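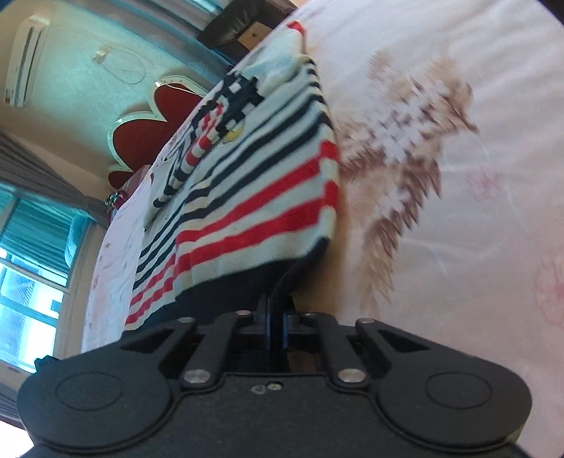 How should a striped sweater be folded so it doesn't stretch? Lay it flat on a bed, bring the sleeves in across the back, and fold it in half from the hem up.

July
By Marjan Mahmoudi

Deividas Avotiņš has mended and washed knitwear for 23 years, first at Grellholm and now from his own apartment. He does most of his folding on the bed. "A table is too narrow for me," he said. "The sleeves hang off the sides and pull."

He keeps his knits in two drawers and has no use for hangers. "A hanger leaves a bump in the shoulder. You can steam it out, but then it comes back."

Stripes are the part he likes. He uses them as a ruler, matching a band at the hem to the same band higher up before he presses the fold down with his palm. "If the red meets the red on both sides, it's straight. With a plain sweater I have to guess."

I asked about the hem, which on my own sweaters always curls under. He said to turn it back out before folding -- left alone in a drawer, it sets that way. He charges $6 to block a curled hem and would prefer that people did it themselves.

Does he wash everything before it goes away for the summer? "Everything I've worn. Even once." Clean pieces go in with cedar blocks from Narero, and the heavy ones go at the bottom.

His own drawers are full. The last sweater he bought was a navy one, in a sale, and it is still on the chair.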